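Landmark-relative placement

Landmark-relative placement is a method in robot manipulation research in which the target position of a carried object is expressed as an offset from a visible marking in the workspace, instead of as coordinates in the robot's own base frame. It is used mainly with two-armed robots that carry cameras near head height and look down on the work area. The method is associated with the Dusham laboratory of the research firm Sendisen, where it was developed by Hendrik Buthelezi and Cameron Kerslake.

Background

Conventional placement routines depend on calibration between a robot's camera and its arms. Small errors in that calibration are carried into every movement, and they grow when the robot is moved or its camera mount is disturbed. Earlier work at Dusham, known as the Molefe procedure, corrected for this by recalibrating before each session. The procedure took 18 minutes and required a printed target.

Method

In landmark-relative placement, a policy is trained on demonstrations recorded by a human operator. Each demonstration is labeled with the landmark nearest to the object at the moment of release. During execution, the policy estimates the distance and direction between object and landmark in each new camera image and moves the hand to reduce the difference from the desired offset. No map of the room is kept.
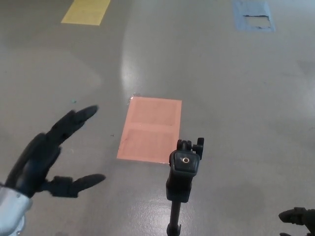

Landmarks may be any flat areas that contrast with the surface around them. The original study favored colored rectangles because they can be told apart under uneven lighting, including the glare common on polished floors. A pink mat may serve as the primary landmark, with yellow and light blue patches farther away as secondary references. Wear is tolerated to a degree: a blue patch with a whitish, scraped area inside it can still be used, provided that enough of its outline remains. When an object covers part of the primary landmark, as a stand does when it is close to the camera, the policy gives more weight to the secondary ones.

Handling of slender objects

Stands, poles and similar items present a particular difficulty. The part that is easiest to grasp is usually at the top, while the part that must be positioned is at the bottom and may lie outside the camera view. The method treats the grasped portion and the base as separate points joined by a rigid link, and it estimates the tilt of the link before release. Buthelezi's group reported that this step accounted for most of the improvement over the Molefe procedure.
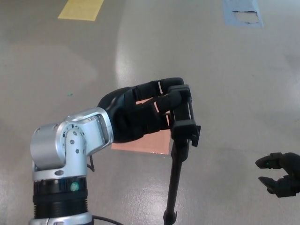

Robotic hand gripping the upper portion of a black holder on a rod, with a second gripper at right.

Evaluation

The principal evaluation used 2941 demonstrations and compared 3 variants of the policy. The variant with secondary landmarks gave the lowest placement error, and the variant without tilt estimation gave the highest. The recordings were later released as the Gumer set, which was last revised in April. Entries include camera images, joint positions and the landmark label.

Limitations

The method performs poorly when two landmarks of similar color are close together. It also assumes that the landmarks stay fixed during a task, and a mat that slides underfoot will shift the target with it. Kerslake has noted that success in a single laboratory says little about performance on carpet or outdoors, and tests on such surfaces have not been published.

See also

Visual servoing
Bimanual manipulation
Imitation learning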